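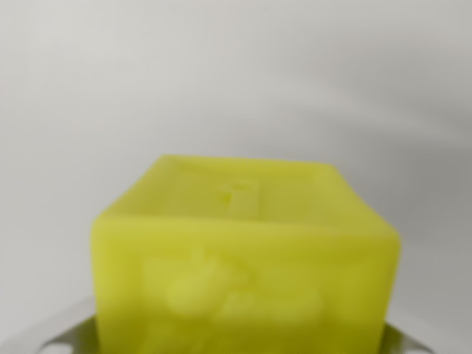

"What was it for?" Adhiambo asked.

"Biwott made them for children to stack," Sorin said. "My mother bought this one the year I turned 5."

He put the yellow block on the kitchen table between the teacups. They had been clearing the house in Varncombe since breakfast, and so far they had agreed on the lamps, the good chairs and very little else. The block had been at the back of the linen closet, behind the towels.

Adhiambo ran her thumb over the raised shape on the side. She had grown up two doors down and was sure she had played with it. Sorin said she was thinking of a different one. They had this kind of talk often — neither of them minded.

She wrote "toys" on a carton and then crossed it out.
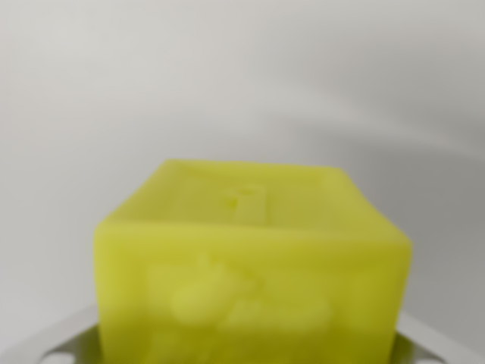
"Where did the others go?"

"Mom gave them to the school in Hirkgate when we moved up a grade. She kept one back and never told me."

Sorin drank his tea. The man from Flondel was coming for the furniture at four, and he had offered 300 dollars for all of it. The block wasn't on his list.

"You could take it," he said.

"It's yours."

"I live in one room, Adhiambo."

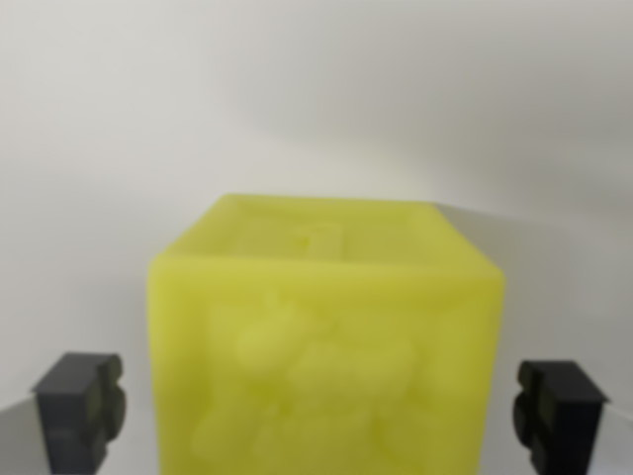 She thought about her own shelves, which were full, and about the windowsill over her sink, which had a space beside the radio. Then she wrapped the block in a dish towel and put it in her bag. Sorin got up to rinse the cups, and she went back upstairs to start on the coats.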